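Okay, I have been threatening to do a thread on rye sourdough for months and the oven is on, so let's go. Everything I know about dense, dark, sour, sliceable rye, in the order I remember it. Mute me now if you only came for the bike stuff.

First, the reason I care. I grew up on supermarket sandwich bread and thought rye was that tan loaf with the seeds in it. Then I moved to Nosstead and there was a bakery called Lambrechts two streets from my apartment, and they had these black bricks in the window. I bought one because it was the only thing left. I ate half of it standing in the kitchen with butter!

The woman who ran the counter was Jeanine Boersma, and she is the reason I can bake any of this. I asked her one question about the crust and she talked for so long that there was a line out the door. I went back with a notebook the next morning.

So. Rye is its own thing. If you've made wheat sourdough, put most of it to one side. You don't knead rye. You don't stretch and fold it. You're never going to see a windowpane. What you're making is closer to wet cement, and you should be happy when it looks like wet cement.

My starter is called Oto. Oto is 100 percent whole rye, lives in a jam jar in the fridge door, and has survived a house move and one whole October when I forgot to feed it. Rye starters are so tough. Scrape off the gray bit, take a spoonful from the bottom, feed it, wait.

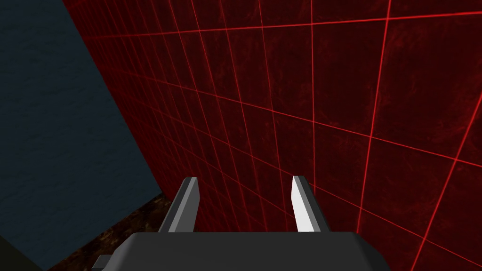
The feed I use is equal weights of rye flour and water, with a small spoonful of the old starter. It goes on top of the fridge overnight. In the morning you want a domed top with little cracks running through it, and a smell like green apples. If it smells like nail polish remover it was hungry, so give it one more feed before you bake.

Flour! People ask me this more than anything. I get mine from the mill at Dirkby, which is a bit of a drive but they'll sell you a big paper sack and it smells like a hayloft. Any whole rye will work. What matters is that it's fresh. Old rye flour goes bitter at the back of your tongue and no amount of molasses will hide it.

Someone always replies to ask if they can use medium or light rye. Sure! It'll be paler and milder and you'll need a bit less water. I like the dark stuff because I want the bread to argue with the cheese.

The soaker. Don't skip the soaker. This is cracked rye, sunflower seeds and a heel of old rye bread crumbled up, all covered in boiling water with the salt stirred in. Leave it out overnight next to the starter. The old bread sounds weird and it's the best part — it makes the whole loaf taste deeper and it keeps it moist for days.

I toast the old bread first, by the way. Properly dark, right up to the edge of burnt. Jeanine told me this on my second visit in the voice of somebody handing over a house key.

Morning: starter, soaker, fresh rye flour, warm water, a spoonful of dark molasses. Stir with the sturdiest spoon you own. I've snapped 2 wooden spoons doing this and now I use my hand, wet, with the fingers spread like a rake. You will have rye on your faucet. You will have rye on the light switch. It sets like grout, so wipe it while it's soft.

How wet should it be? Wetter than you think. It should slump off the spoon in one heavy lump, then sit in the bowl and hold the mark of your fingers. If you could roll it into a ball, add water. If it pours, add a handful of flour and wait ten minutes before you decide anything else.

Let it sit for an hour, then into a greased pan. Wet hands again, press it right into the corners, smooth the top with the back of a wet spoon. It's weirdly satisfying, like icing a very ugly cake. Then dust it all over with rye flour, more than looks reasonable.

That flour is your timer! As the dough rises the dusting splits and you get a map of cracks. When the cracks are wide and you can see a few pinholes in the dough between them, it goes in the oven. In my kitchen that takes 3 hours in cool weather and a lot less in July.
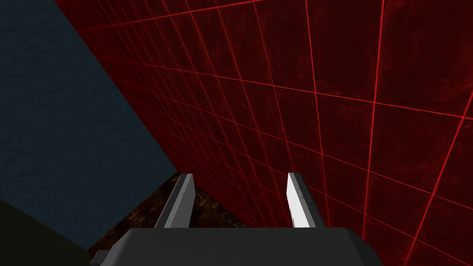 Don't wait for it to double. It won't, and if you wait for it you'll get a loaf with a sunken top and a gap under the crust big enough to lose a pickle in. I did this over and over in my first winter and blamed the pan, the oven, the flour and at one point the landlord.

Baking: start very hot, with a tray of water on the bottom rack, for the first fifteen minutes. Then take the tray out, turn the oven way down and leave it alone for a good hour more. If you have a probe thermometer, you want 205°F or a little over in the middle. If you don't, bake it longer than feels comfortable. Rye forgives a thick crust and doesn't forgive a gummy middle.

Out of the pan, back on the bare rack for ten minutes to firm up the sides, then wrap it in a clean dish towel. And now the hard part.

You can't cut it. Please don't cut it! I know what your kitchen smells like right now. Warm rye is basically paste, and it will coat your knife and break your heart. I leave mine a full day and the second day is better than the first. The crumb sets, the sourness comes forward, the crust softens enough that you can get through it without a saw.

Slice it thin. Thinner. The loaf pan I use gives me 16 good slices if I'm careful and I'm almost never careful. Long serrated knife, no pressing, let the teeth do it.

What to put on it, a partial and very biased list: cold butter and flaky salt. Butter and radish. Smoked mackerel with a bit of horseradish. Sharp cheddar and apple. Peanut butter, and I will hear no complaints, peanut butter on dark rye is magnificent. Egg salad with way too much dill.

It freezes beautifully, too. Slice first, wax paper between the slices, straight into the toaster from frozen. Save the heels in a separate bag for the next soaker, so there's a little bit of the old loaf in every new one. I love that so much.

A few things from the replies already, you're all very quick!

Yes, you can leave out the molasses. The loaf will be lighter in color and a touch more sour. Grated carrot is a lovely swap if you want a little sweetness, just hold back a splash of the water.

Yes, caraway is allowed. Crush it a bit first. Fennel and coriander seed are my favorites at the moment — toasted in a dry pan until they start to jump.

No, a stand mixer won't help much. Mine just pushed the dough up the paddle and sat there humming.

If your loaf is gummy even after a day: bake longer next time, and check your starter. A sluggish, not very sour starter is the usual cause, because the acid is what keeps the crumb from turning to glue. Two feeds close together before baking day fixed it for me. Toast the gummy one and eat it anyway.

If you're near me and want a piece of Oto, bring a jar with a lid and I'll fill it. I do need the lid part. I've had one ride home in a coffee mug with a sock over it and the sock did not make it.

Timer's going, loaf's coming out. I'll post the crumb tomorrow when I'm allowed to cut it.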